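Wurnevness Grave Marker Rubbing Kit

For family history work in older cemeteries. Each kit holds 30 sheets of rubbing paper, two wax blocks (black and brown), a soft brush and a roll of low-tack tape. Sheets are 19 inches wide.

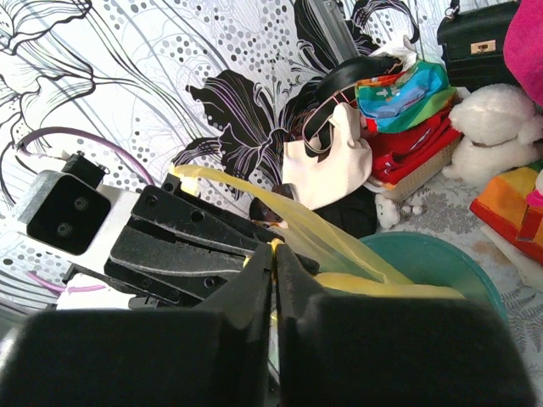
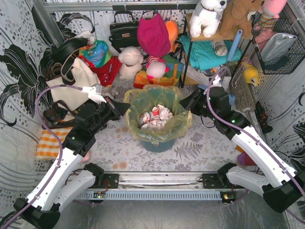

Not for use on flaking slate or sandstone – photograph those instead. Ask the cemetery office first. Stultville and Prevbridge both require a permit.

Refill packs: 50 or 100 sheets. Orders in by noon Tuesday ship the same day.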